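March, 10:40 a.m., back bench

Picked up the Dell desktop from the Hilden lot again. Loïc's tag says "dead board, strip for parts." I don't buy it. We have written off 3 machines this month on the strength of one failed power-up, and two of those came back to life at Skudov's with a different supply in them.

What the tag leaves out: which memory was in it, which outlet he used, whether he tried it with the cards pulled. I asked. He thinks he tried it "pretty bare." That could mean anything.

So, starting over. Side cover off, processor out, memory out, nothing in the expansion slots. Want to look at the socket before anyone puts a known good chip in there. Bent pins would explain a lot, and would also be our own fault half the time, given how people here drop chips in at the end of a shift.
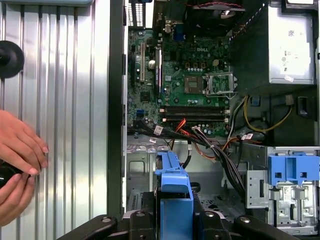

Then the supply. The Grustville write-up claims the factory units outlast the rest of the machine nearly every time, and quotes 2,301 hours on their test load. Fine, but their load was steady and their room was clean. Ours came out of a print shop. I'd put a tester on it before trusting the label, and I'd swap in the spare from shelf 51 whatever the tester says.

Capacitors: Olumide says you can tell a bad one by looking. Sometimes. A flat top proves very little to me. If the board still won't start with the spare supply and one stick of memory, I'll get the meter out and stop guessing.

Order for this afternoon:
Magnifier on the socket, good light
Tester on the supply
Spare supply, one stick, onboard video only
Then move the stick along, slot by slot

Loïc, please don't put the cover back on or send this to the scrap bin. Asset number is 3,679 and the Tessier sheet still has it down as "untested," so whoever filled that in either disagrees with the tag or never read it. I'd like to know which.

Paste for the chip is almost gone. Olumide has the other tube.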